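4. Living with the tags

4.1 What I did

I should say at the start that I am a heavy loser of things, and that this shaped the study more than any theory did. Keys, mostly, but also a rucksack, two umbrellas and once a bicycle pump. So when Takeshi Arai and I began comparing Bluetooth finder tags for the Hastcombe household trial, I put myself down as the first participant and let him handle the others, who were tidier people and (I suspect) duller to study.

We used two tags. The Flitside is the small round one with the loud buzzer, and the Valtum is the flat one that slides into a wallet and chirps when you walk off without it. Both pair with a phone, both remember where they were last heard, and both sound an alarm when the link drops. We turned every other clever feature off. The homes got 3 tags of each make, a charging lead for the phone and a paper diary, and we asked people to write down every alarm they noticed, including the ones that annoyed them. Especially those, in fact!

Each home kept the tags for 40 days. I'd hoped for longer, but the diaries get thin after a month — people stop writing "it went off again" and start writing nothing at all, and then you can't tell a quiet tag from a bored diarist.

4.2 Where things go missing

Szilágyi's old distinction between things that are lost and things that are only covered up was a great help to us here. A lost thing is somewhere else. A covered thing is in the room with you, under or behind something, and you have looked straight past it. Most of our diary entries were of the second sort, and they nearly all came from work surfaces: kitchen tops, benches (Figure 7), the shelf over the washing machine.

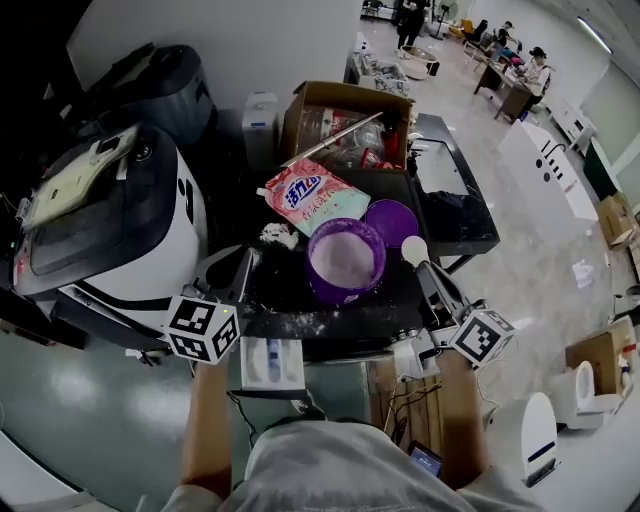 Figure 7. A worktable with a tub of white powder, its lid and a pouch of detergent.

Separation alarms are no use at all for covered things, and it took me far too long to see it. The tag is happily within range, the phone is happy too, and the only person who isn't happy is the one turning out drawers. What you want then is the buzzer, and you want it loud. Set a bunch of keys down behind a stand-up pouch like the pink and white one in Figure 7 and you can lose sight of them while standing at the table, and a tub with its lid off to one side gives you two more places to overlook. I had the Flitside on my keys for most of the trial and could hear it through a pile of washing. The Valtum I had to hunt for with my head on one side, like a man listening for mice.

Arai thinks I'm unfair on the Valtum, and he may be right. Its chirp is higher, and two of the younger diarists said they preferred it. We didn't measure hearing, which we should have done, and I'd treat our remarks on loudness as remarks and no more than that.

4.3 False alarms

Walls were the main trouble. In one older house the alarm sounded whenever anybody carried a phone from the kitchen to the back bedroom, and by the second week the whole family had muted it. We moved the alarm delay from its factory setting to 5 seconds and the complaints eased, though the muted phones mostly stayed muted. I don't blame them. Once you've silenced a thing you rarely go back into the menus to give it another chance, and the menus on both apps are buried three screens down.

Flat batteries come up in the next section, together with the one tag that went through the wash.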